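Forum > Bad und Sanitär > Wannen und Armaturen > Kalkränder an Überlauf und Fugen

Lesezeit: 3 Minuten

Kalkränder an Überlauf und Fugen - was nehmt ihr?

fliesenfuchs
Moin zusammen, wir haben seit August eine neue Wanne im Bad, Acryl, weiß, von Kokkonen. Das Wasser bei uns ist sehr hart. An der Überlaufrosette bildet sich ständig ein weißer Rand, und die Fugen am Boden davor werden langsam hell und rau. Bisher habe ich mit Essigreiniger gearbeitet. Jetzt sagt mein Schwager, das greift Chrom und Fugen an. Stimmt das, und was benutzt ihr stattdessen?

b_witkowska
Dein Schwager hat recht, zumindest bei den Fugen. Zementfugen vertragen auf Dauer keine Säure. Ich nehme Zitronensäure, kalt angesetzt, einen Esslöffel auf 300 ml Wasser, und nur an der Rosette. Ein Tuch damit tränken, auflegen, nach 6 Minuten abspülen und trocken reiben. Die Fugen vorher gut wässern, dann zieht nicht so viel ein.

Grundel
Zitronensäure ist auch Säure. Ich verstehe nicht, warum bei Essig alle warnen und bei Zitrone nicht. Bei uns ist das Chrom nach zwei Jahren Essig noch einwandfrei. Wichtig ist nur, dass man es nicht stehen lässt.

b_witkowska
Habe ich auch nicht anders geschrieben. Essig geht zusätzlich an manche Gummidichtungen, deshalb lasse ich ihn weg. Muss jeder selbst wissen.

Kesselflicker
Zur Wanne selbst: kein Scheuermilch-Zeug auf Acryl, egal was auf der Flasche steht. Ich hatte das Mittel von Grivier, danach war der Boden der Wanne stumpf. Der Hersteller hat sich nicht gerührt. Seitdem Spülmittel und weiches Tuch, fertig.

Grundel
Grivier benutze ich seit Jahren auf Emaille, da ist nichts stumpf geworden. Auf Acryl würde ich es aber auch nicht nehmen, das steht sogar hinten drauf.

marmorkatze
Bei uns ist der Boden grau in Marmoroptik, daneben die weiße Wanne.
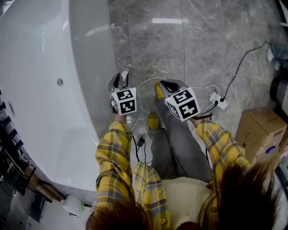
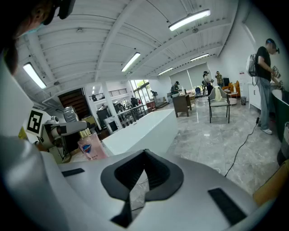
fliesenfuchs
Wie oft muss man Zementfugen im Bad neu imprägnieren?

b_witkowska
Alle 12 Monate reicht in einem normal genutzten Bad. Wenn ein Wassertropfen auf der Fuge nicht mehr stehen bleibt und sie dunkel wird, ist es früher fällig. Vorher den Kalk entfernen und alles gut durchtrocknen lassen, sonst schließt man die Feuchtigkeit ein.

Kesselflicker
Imprägnieren halte ich bei Feinsteinzeug für überflüssig. Die Fliese nimmt nichts auf, und von der Fuge ist das Mittel beim nächsten Wischen wieder halb runter.

b_witkowska
Es geht ja auch nur um die Fuge. Ich trage es mit einem schmalen Pinsel auf und wische die Fliese gleich ab. Undosico hat bei mir am längsten gehalten, ist allerdings teuer.

marmorkatze
Wir ziehen nach dem Baden den Wannenrand ab und legen ein Handtuch auf den Boden. Seitdem brauche ich kaum noch Entkalker. Die Fugen waren bei uns vorher auch rau, das ging mit einer alten Zahnbürste und Sodalösung weg.

fliesenfuchs
Danke, ich probiere erst die Zitronensäure an der Rosette und für die Fugen Soda. Abziehen machen wir bisher nur in der Dusche. Über die Imprägnierung denke ich noch nach.

Kontakt | Impressum | © Skadolska Forum | Nach oben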